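Bistlow Fridge Set: README

Demonstrations of a robot hand opening, closing, loading and unloading small refrigerators, collected for policy learning. Please read the part about doors before you write to us about the doors.

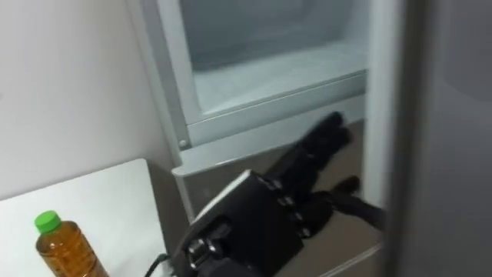
Bistlow started as a general kitchen dataset. It was going to have drawers, kettles, cabinets and a modest section on refrigerators. The refrigerators took over, partly by being hard and partly by being the only appliances we were allowed to keep plugged in. We renamed the folder and carried on.

What is in it

Each episode is one attempt at one task by a teleoperated hand, recorded from a head-mounted camera, with joint positions and commands alongside. The tasks are:

open_door
close_door
pull_compartment
push_compartment
place_item
retrieve_item

An episode starts when the operator presses the pedal and ends when the operator presses it again. Operators forget the second press. When they do, you get a long tail of a hand hanging in the air while somebody goes looking for a pen. We trimmed the tails we found and left the field tail_trimmed so you can see which ones.

Items for the place and retrieve tasks are ordinary groceries: bottles, cartons, tubs, the odd lemon. Bottles are overrepresented. They survive being dropped, and the yogurt did not.

Layout

episodes/ has one directory per attempt
episodes/*/head.mp4 is the camera
episodes/*/joints.csv is measured positions, in radians
episodes/*/commands.csv is what the operator asked for, also in radians
episodes/*/meta.json is task, outcome, appliance and notes
splits/ has train and held-out lists

Measured and commanded positions differ, sometimes by a lot. That gap is contact, mostly, and it is the closest thing to a touch signal you will get from this release. Please don't smooth it away and then ask where the touch signal went.

Outcome labels

success: the task was done and stayed done for 2 seconds
partial: the task was done, then undone by gravity or the door
fail: neither
unclear: two labelers disagreed and were both stubborn about it

Labels were assigned from video after recording, never by the operator, who tends to be generous. Failures are kept. About the only thing we threw out was episodes where the logger had died, and those are listed in splits/dropped.txt with a short, bitter reason for each.

Doors

The camera sits at head height and the operator has to lean in, so an open door often ends up very near the lens. Expect a big soft slab down one side of the picture. The exposure also shifts when a pale interior comes into view, and a dark hand against a dark panel loses its finger edges. Fast finger motion blurs. If your method needs crisp fingertips on every single image, use the joint data or choose a different hobby.

Doors on the appliances in this set all hinge on the right. We know. A mirrored copy of the video is easy to make, but the hand will then be the wrong hand and the joint columns will be telling lies. The script tools/mirror.py handles the columns. It does not handle the lettering on packaging, so a language model reading labels in mirrored video will have a strange day.

Collection

Sessions ran in 5 blocks, the last of them in January. Between blocks we recalibrated the hand, and every meta.json points to the calibration that applied. Use that one. Mixing them produces a policy that reaches confidently for a spot beside the compartment, as we learned by doing exactly that.

The teleoperation glove came from Hikska, and its driver settings are in tools/glove.yaml. Shelves and compartments were wiped between sessions with Brilloser, so any change in shine from one session to the next is cleaning and can be ignored.

Known problems

Frozen compartments stick. Operators learned to wiggle, and the wiggle is now in the data, including in episodes where nothing was stuck. Models trained on pull_compartment will wiggle too.

Timestamps in the first block drift against the video. The correction is in tools/resync.py and has already been applied to the training split, but not to held-out. This was an oversight. Fixing it now would break everyone's numbers, so it will wait for version 2.

The notes field is free text. Some notes are useful ("lip caught on thumb"). Some read "ugh."

What it is not good for

Two-handed work, tall refrigerators, anything involving eggs. There is one hand in control at a time and the appliances are small enough to stand on a table.

License and contact

Free for research use. For commercial use, write to the Ó Néill lab at the address in CONTACT.txt. Bug reports go to the tracker, preferably with an episode number. Reports that say only "the fridge one" will be closed with the appropriate degree of sympathy.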